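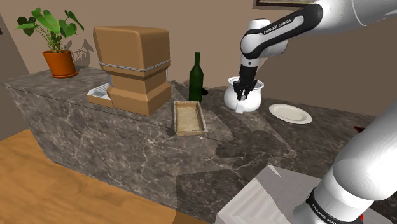

Gripper gets stuck inside container in simulation, how do you set up your cell?

arkau_cell
I have a problem with the setup of my simulated cell and I hope somebody here has met the same. The arm is a Franka with the two-finger hand, and the task is to put the fingers into a container, close them on the wall and lift. With straight cups it works well. With the pitcher, where the mouth is wide but the body is round and fat below it, the fingers go down inside and then the planner does not find a way out. I ran 599 episodes during the night and 109 of them ended with the gripper still in the pitcher and a joint limit error. The base position is the same in every episode. I did not change the controller between cups and pitcher. What should I check first?

kettlebolt
Check your collision mesh. If the pitcher is imported as one convex hull, the physics thinks it is solid, and the fingers start inside a solid body.

arkau_cell
Thank you, but I already did the decomposition. The pitcher is 52 convex pieces and I looked at them one by one in the viewer. The opening is open.

kettlebolt
52 is a lot, but ok. Then look at the contact offset. With many thin pieces the offset grows each of them a little and the inside becomes narrower than you see. I had this with a bowl from the Nilletti asset pack. Visually there was plenty of space and the solver still pushed the fingers.

mora_t
I don't agree that it is the mesh. He writes joint limit error, and a contact problem gives you shaking or a force spike. For me this is the mounting. How far is the base from the pitcher? When the target is close and the hand must point straight down, the elbow folds very much and joint 4 comes near its limit. The elbow in your render is bent sharply already. Going up from there means going through the worst part of the range.

arkau_cell
This is interesting. The base stands on its platform directly in front of the counter. I chose the place so that the arm can reach the plate and also the bottle at the back, and I did not think about the near objects.

kettlebolt
Moving the base is a big change for one object. All your saved grasps are in the base frame, no? You will need to redo them.

mora_t
Only if he saved them like this. Grasps should be saved relative to the object. If they are in the base frame, it is better to learn it now than in June with ten more objects.

arkau_cell
I must confess they are in the base frame.

daly_fixture
We look after a real cell at Zostley with the same arm, so I can tell how we do it there. Before we bolt the pedestal we run a reachability map for the working height, and we keep a margin of 6 degrees to every joint limit for the vertical hand pose. If a position breaks the margin, we don't put the fixture there. For your retreat move, please also don't plan freely. Make first a straight line up in the hand frame until the fingertips are above the rim, and after this let the planner do what it wants.

kettlebolt
The straight retreat I support. The margin sounds too careful for simulation, there is nothing to break.

daly_fixture
Nothing to break, yes, but the policy will go to a real arm one day, I suppose. Then it has learned to work at the limit.

arkau_cell
I tried both on Friday. First only the straight retreat: better, but I still had joint limit errors when the pitcher was spawned near the edge of the counter. Then I moved the platform back a little and converted the grasps to the object frame, it took me the whole afternoon. In the next batch there was no joint limit error. Now I have some slips on lifting, because the fingers hold the wall of the pitcher too near to the spout side.

kettlebolt
For the slips, what friction do you have on the finger pads? And I still would lower the contact offset.

arkau_cell
It is the default, I never touched it. I will lower the offset too and run again tonight with the same seeds. I will write the numbers here.

mora_t
Change one of the two and not both in the same night, please, otherwise we will discuss it again for a week.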